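Teleop week, part two, the plush toys

Quick one tonight, it's late and I still have a charger to find.

So the goal was 150 demos of one boring thing. Pick up the soft toy, put it in the bin. Drive the arm by hand from the little leader arm, hit the pedal, save, reset the toy, go again. I wrote last time that I'd be done by October. Ha.

Where I am: 67 good ones. A pile of bad ones that I haven't deleted yet becuase I keep thinking I'll want them for something.

Blocks were easy. Blocks have sides. You line up, you close, done. Plush is a whole other thing – it squashes, it rolls a bit, and it's never the same shape twice after you drop it. My first batch I was closing way too hard, just clamping down like it was a block, and the policy I trained on those (I call it Pichon, don't ask) learned to do precisely that. Full squeeze every time. Grabs the toy and half the table.

What I do now is stop before the grasp. Come in from above, straddle the toy, both fingers open with a gap on each side, and hold there for a beat. Then close slow. Feels silly when you're driving, you want to just go. But the recordings are so much cleaner. With the old ones you couldn't tell where the approach ended and the grab started, it was all one swoop.

The wrist view is what I drive from now, by the way. I used to look straight at the arm and my depth was awful, kept landing short. Off the wrist feed you just center the toy between the fingers and go down. Yellow is great for this. Against that pinkish table it's about the only thing with any color.
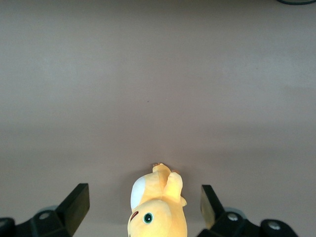 Stuff that went wrong

Latency. Tokport (my streaming thing, the one I keep saying I'll put online) was dropping frames all afternoon and I did 18 demos before I noticed. Every one of them has me overshooting and then correcting. Threw those out for real. Restarted it, fine ever since, no clue why.

My shoulder. Seven in a row is my limit and then I get sloppy. You can see it in the data, the paths get wobbly. Take breaks. I don't take breaks.

Resets. I was putting the toy back in the same spot, same way round, without thinking about it. So of course Pichon was great at that spot and lost everywhere else. Now I sort of toss it and live with wherever it lands. Some of those are horrible to grab, lying flat with an arm sticking out. Keeping them in anyway.

Still to do

Finish the 150. Retrain overnight. Wipe the table, there are specks on it and I don't want the thing learning specks.

Also want to try Wusa for replaying the demos on the arm, before I train anything. Somebody in the comments said it catches bad timestamps and after this afternoon I'm sold. If you've run it with a leader arm tell me how you set up the pedal, the readme skips it completly.

OK, charger. More when the retrain's done.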